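# The Undard Bus

My aunt left me 3,959 of something in her will and the solicitor's letter didn't say what. It had the number, and then a smudge where the word should have been, and then "to be collected in person from Cunska". So of course I went. Wouldn't you?

Cunska is at the far end of the Undard bus, past the reservoir and the place that sells gravel. I got on with a rucksack, a flask and a cheese roll, and I'd eaten the roll before we were out of the depot. The driver looked at my ticket for a long time.

"Cunska," he said. "You'll be the niece."

I said I was a niece, certainly, and he wouldn't take my money after that. His badge said Tane Whitelaw and he drove with the window open the whole way, in January, with the heater on full to make up for it.

You have to understand about my aunt. She'd been an Oyelaran by her second marriage and she kept the name long after she'd stopped keeping the husband. She sent me a birthday card every May (my birthday's in May, she wasn't that odd) and inside she'd write a recipe with one thing left out. I'd ring her up and say, Auntie, how much sugar? And she'd say, ah, so you are going to make it! And then we'd talk for two hours about her neighbours.

She'd have hated that smudge. Or she'd have put it there herself, I couldn't decide which.
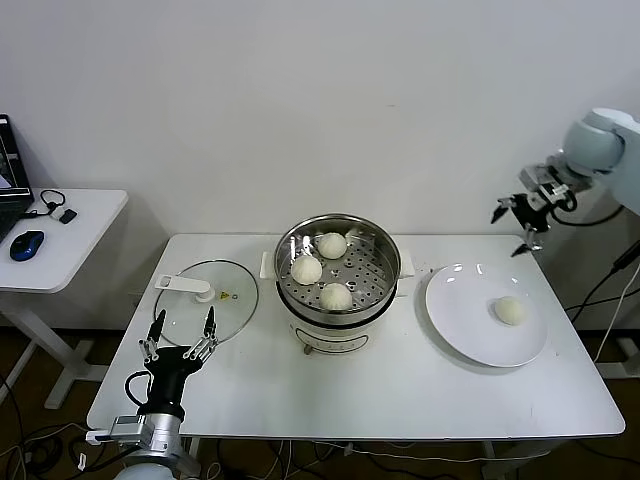

Anyway, the bus. There were only two of us on it by the reservoir, me and a woman with a cello case, and she got off at the gravel place without a word. I moved up to the front so I could talk to Tane.

"Did you know her well?" I asked.

"She rode with me Tuesdays," he said. "Out and back. She never got off."

"What, never?"

"She liked the bend after the bridge. She'd say, slower, Tane, and I'd go slower, and the ones behind us would hoot."

We came to the bridge then, and he slowed right down without my asking. I looked out as hard as I could for whatever it was she'd liked. There was a field with a bath in it for the cows to drink from, and some alders, and the light was coming through a bit yellow. I looked until my eyes watered, though that could have been the window.

"Well?" said Tane.

"I think I missed it," I said.

"We'll be coming back," he said.

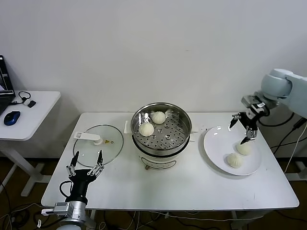

## Cunska

The office was a shed, really, with a brass plate on it that said Flultusska & Daughter. I never saw Flultusska. The daughter was eighty if she was a day, and she had my aunt's box on the counter before I'd got my gloves off.

"Sign there," she said. "And there. And have you got anything to carry it in?"

I showed her the rucksack. She laughed so much she had to hold on to the till.

It wasn't money. I'd known really that it wouldn't be money. It was bus tickets, all those years of Tuesdays and a good many other days besides, done up in bundles with elastic bands, and on the back of each one she'd written a line in pencil. I pulled one out from the middle. It said *half a cup*. The next one said *juice of one lemon, and don't be shy*.

"Oh, you wicked woman," I said, out loud, in front of Miss Flultusska.

Outside, the bus was still there with its engine running. I'd left my flask on the seat and Tane had helped himself to a cup of it. I put the box down beside me, hung on to it with one arm, and asked him to go slowly at the bend.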